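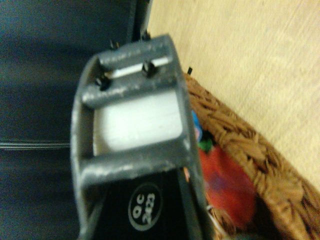 Opinion | Home & Money
By the Sorkeo Weekly opinion desk
8th July
993 shares | 5 comments

The law should make companies sell us spare parts, and it should make them do it for as long as people still own the thing the part goes into.

My dryer stopped turning in February. The belt had snapped. I have changed a dryer belt before and it takes an evening. The maker, Mansour, no longer stocks the belt for my model and would not tell me the size, so I could not match it with another. The woman on the phone was polite and offered me a discount on a new dryer. Mine was seven years old and the motor ran fine.

I ended up at Drudska, the appliance shop out on the county road. They keep dead machines behind the building and pull parts from them. They found a belt that fit and I paid for it in cash. The shop used to have two people doing that work full time. Now it has one, and he told me most of his calls end with him saying he can't get the part.

Manufacturers say that storing parts for old models costs money. I believe them. It also costs money to haul a dryer to the landfill, and the town of Toten pays that bill out of our taxes. The transfer station took in 4000 large appliances last year. I don't know how many of them needed only a belt or a door switch. I would like the town to find out, and it could start by asking people at the gate what was wrong.

The other thing companies say is that repairs at home are dangerous. Some are. I would not open a microwave, and I leave gas lines to someone with a license. But a person who wants to fix a dryer badly enough will try it with the wrong belt if the right one is not for sale. Keeping the manual locked up does not make that person safer.

A decent law would be short. Sell the part at a fair price. Publish the part number and the size. If you stop making the part, release the drawing so another company can make it. Small makers could get extra time to comply.

Some readers will say people don't want to fix things anymore. Plenty of us do. On the morning I went to Drudska there was a line at the counter, and the man ahead of me was holding a dishwasher rack with one wheel missing. He left without the wheel. They had looked it up, and it was only sold as part of a whole new rack.

5 comments | Share | Save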